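The Clundico Port
Reading time: 4 minutes

1. Friday

The ticket came in at ten past four. The customer was Ruaridh Haldane, at the grain depot in Prosdale, and the problem was that the weighbridge printer had stopped talking to the weighbridge computer. Jessie Moffat read it twice and took it because the other name on the roster was Donnie Carnegie, and Donnie had already put his jacket on.

She rang the depot. Haldane answered from somewhere with an engine running.

"It did an update," he said. "Then it said the device wasn't recognised. I've got trucks till six and I'm writing dockets by hand."

"What's the adapter?"

"Grey one."

"Is there a name on it?"

He went away and came back. "Clundico."

Jessie wrote it down. Clundico had made serial adapters for a few years and then stopped making anything. Their website now sold holidays. She connected to the depot machine and opened the device list, and there it was with a yellow triangle beside it. Unknown device. She copied the hardware id into the search bar and got what she expected, four pages of sites offering to scan her computer.

She tried the driver that came with the operating system. It installed and the triangle went away. The port opened and sent nothing. She rolled it back, tried an older one, restarted the machine and waited while Haldane told her about the price of canola.

"I'll have to ring you back," she said.

"Before six?"

"I'll ring you before six either way."

Aurelio Sepúlveda had written the original notes for the Prosdale job, and his notes were good, but they ended at the words "driver from Peiyu". Aurelio was on leave. Peiyu Tian had left the company two years ago and had gone to work at Cowie, across the river, where the pay was better and the parking was worse. Jessie still had her number. They had shared a desk for most of a winter and had not spoken since the farewell lunch.

She looked at the number for a bit. Then she went out to the back room, where the old build machine was, in case the file had been left on it.

The build machine took a long time to start. It wanted a password that had been changed, then it wanted the one before that. The drivers folder had 37 things in it and none of them said Clundico. She searched by date and by size. She found a spreadsheet of somebody's football tips and a folder called Bellow, which was locked.

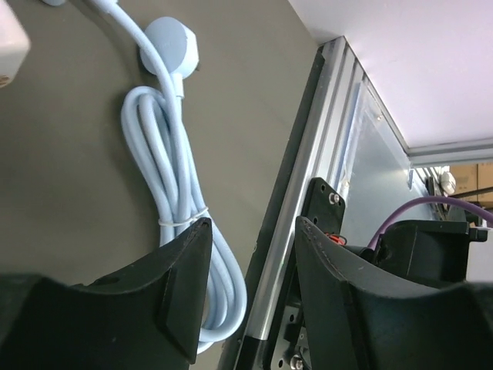

2. Bellow

She rang Peiyu from the back step at twenty to five.

"Jessie Moffat," said Peiyu. "What's broken?"

"Prosdale. The weighbridge."

"Is it the Clundico?"

"Yes."

"It's in Bellow. I called it that because Aurelio kept deleting things called temp." She gave the password and spelled it, and Jessie wrote it on the back of her hand. "Don't use the installer. Point it at the inf file. And turn off the driver updates or you'll be doing this again in July."

"Thanks."

"I should have written that down before I left."

"You should have, yeah."

There was a pause. Jessie could hear a radio at the other end, and a door.

"How's your mum?" Peiyu said.

"She's in the home now. She's all right. She likes the garden."

"I meant to ring."

"So did I," Jessie said.

They talked for a few minutes more. Then Jessie said she had to go, there were trucks, and Peiyu said of course, go.

The driver went on the first time. At 5:26 Haldane put a test load over the bridge and the printer ran off a docket. He read it to her down the phone, all of it, including the address of the depot.

"That's the right weight," he said. "That's my ute."

She turned off the updates and wrote up the job. Under notes she put where the file was, what the password was and what not to click. She copied the folder to the main server and left the name as it was. Then she washed her hand, dried it – the ink stayed – and sent Peiyu a message asking if she was free for lunch on Sunday.

Comments

marg_w: My brother drove grain trucks and would have been one of the ones waiting. Enjoyed this.

Tobes: Pointing it at the inf file is correct. Password in the notes is not.

lindenroad: Did they have the lunch?

marg_w: I reckon they did.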